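Staltwood Grip Set: known fault notes for the July recordings

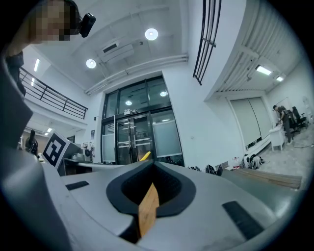
Hand-held gripper view, wooden piece held in the rubber-lined slot.

Read this file before training on any part of the set. It covers one fault, which we found after the first release and have only partly repaired.

What went wrong

The set holds 387 recordings made with the hand-held gripper. In 24 of them the logged jaw width stops changing partway through and stays at its last value until the end. The video carries on as normal, so the log reports a closed grip while the jaws are plainly opening. A policy trained on the first release at Vallico learned to keep hold of pieces it should have put down. On a Thursday test the arm carried on towards its rest position with the piece still gripped and struck the fixture. The stop button was pressed and there were no injuries. The fixture was bent and has been replaced.

Cause

The width sensor lead was working loose at the connector inside the housing. When contact dropped, the logging program repeated the last good reading and raised no error. Pose data comes from a separate source and is not affected.

What we changed

The lead is now clamped on both sides of the connector. The logger writes an empty value when a reading is missing, and ends the recording after 300 milliseconds without one. The arm will not start its return move unless the measured width agrees with the command.

Using the files

Affected recordings are listed in frozen_width.txt. They are still in the main folder so that older scripts run, but the default loader skips them. Recording 631 is listed as doubtful: the width freezes briefly and then recovers. (Recording numbers have gaps and do not match the total.)

Not fixed

Short dropouts under the limit are still filled in by the Aguiar converter. Turn filling off if your work depends on exact release timing.

Maintained by the Starkidel data group. Report further faults with the recording number and the time at which the width stops moving.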